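Skurnorance データカード

はじめに
シミュレータ上のキッチン作業を集めた、模倣学習用のデータセットです。私(Izzati)がほぼ一人で面倒を見ているので、説明がくだけているのはご勘弁を!

中身
全部で1,910エピソード、課題は6種類。どれも卓上でのつかむ・運ぶ・置くの組み合わせです。各エピソードには上からのカメラ画像、関節角、グリッパの開閉量、それと英語の短い指示文が入っています。制御周期は22Hzで、画像も同じタイミングで保存しました。

集め方
操作はすべて人間の遠隔操作です。担当はWanda PettigrewさんとLumturie Omerovićさん、あと私。Wandaさんの軌道はとにかくなめらかで、私のは……まあ、迷いが見えます(でもその迷いも学習には効くと思って残しました)。
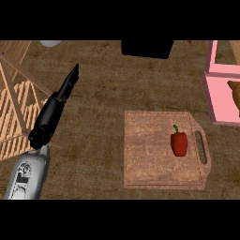

物体の配置は毎回ランダムに振り直しています。位置と向きを変えるだけでもだいぶ難しくなるんですよね。赤いパプリカがまな板の持ち手寄りに載っていて、グリッパの先はまだ離れた天板の上、というような配置だと、アームは斜めに長く移動することになります。木のラックみたいな周りの物にぶつかった試行には、collision のフラグを付けました。消してはいないので、いらない人は読み込み時に弾いてください。

失敗例について
落とした、つかみ損ねた、という試行も60本超入れてあります。success が0のものがそれです。評価に使うときは混ぜないでくださいね。

わかっている問題
・上下に黒い帯が入る画像があります。縦横比を揃えたときの余白なので、学習前に切り取ってOKです。
・指示文に表記ゆれあり。Ankrah 版の語彙表に合わせて直している途中です。
・11月より前に落とした人は、グリッパの値の符号が逆です。再取得をお願いします!

連絡先
バグ報告は課題トラッカーまで。ライセンスまわりは Dolores Lindqvist さんに聞いてください。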